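Chapter 7
Drawers, Trays, and Open Boxes

Before you start

You will need a shallow box with no lid, a drawer that slides freely, a ruler, a sheet of plain white paper, and a pencil. Read the whole opening section before you begin Exercise 7.1. The terms in bold in the printed edition are listed again at the end of the chapter.

What this chapter covers

Chapter 6 dealt with shelves, where every item can be reached from the front. A drawer is different. It has a floor, four walls, and one open side, and the open side faces up. Anything that goes in or comes out has to pass over the walls. Most of the problems in this chapter come from that fact.

We will look at three kinds of container. A tray has low walls and stays where it is put. A box has walls of any height and may or may not have a lid. A drawer is a box held inside a case, and it has to be moved before it can be used. The same object can belong to more than one group. A drawer lifted out of its case and set on a table is a tray for as long as it stays there.

Walls and clearance

Clearance is the space left between an object and the wall next to it. It is measured on each side separately. If a block is pushed against the left wall of a drawer, the clearance on the left is zero, and all the free space is on the right. This matters when something has to reach in and take hold of the block. Fingers need space on two opposite sides. A block with plenty of room on one side and none on the other is often harder to pick up than a block with a small gap on both.

Thick walls reduce the inside of a container without changing the outside. Two boxes that look the same size on a table can hold different amounts. When you measure a container for storage, always measure the inside. When you measure it to see if it will fit on a shelf, measure the outside. In the Clomach tables at the back of this book, both figures are given for every box, with the inside figure first.

Surfaces and markers

The surface a container stands on is part of the arrangement. A light box on a dark table is easy to find, and its edges are easy to judge. A white object on a white surface is harder, and people tend to set things down too near the edge. Printed square markers are a common way to fix a position on a plain surface or on the face of a box. A marker on the front shows which way the box is facing. A second marker on the side gives a check when the box has been turned at an angle.
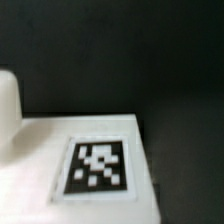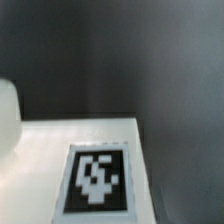
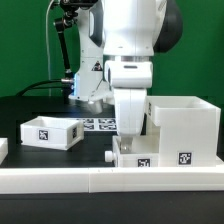 Depth and reach

Depth is measured from the top of the wall to the floor of the drawer. Reach is the distance a hand or tool must travel to touch an object inside. The two are related but they are not equal. A tall object in a deep drawer may need very little reach. A coin in the same drawer needs nearly the full depth.

As depth increases, the angle of approach becomes steeper. In a shallow tray you can slide your fingers in from the side, over the wall. In a deep drawer you have to come almost straight down. Try this with the box you brought. Put the pencil flat on the floor of the box, close to one wall, and pick it up. Then move it to the center and pick it up again. Write down which was easier and how many fingers you used each time.

The Mollora store room

Several exercises in this chapter use the same worked case, a small store room at Mollora with 535 parts kept in 73 drawers. The drawers are all the same width. Of these, 16 are deep and the rest are shallow. You will be asked to decide which parts should go in the deep drawers, how far each drawer must open, and which parts would be better kept in open trays on the table.

Do not assume that large parts belong in deep drawers. Think first about how often a part is needed and how it will be picked up.

Exercise 7.1

Measure the inside width, inside length, and depth of your box. Measure the thickness of one wall. Draw the box from above on the plain paper at full size, showing the walls as double lines. If the paper is too small, draw at half size and write the scale in the corner.

Exercise 7.2

Open your drawer until you can reach every part of the floor without touching a wall. Measure how far it has come out of its case. Repeat with the drawer open half that distance, and mark on a sketch the part of the floor you can no longer reach.

Keep both drawings. They are used again in Section 7.3, Sliding and Stops.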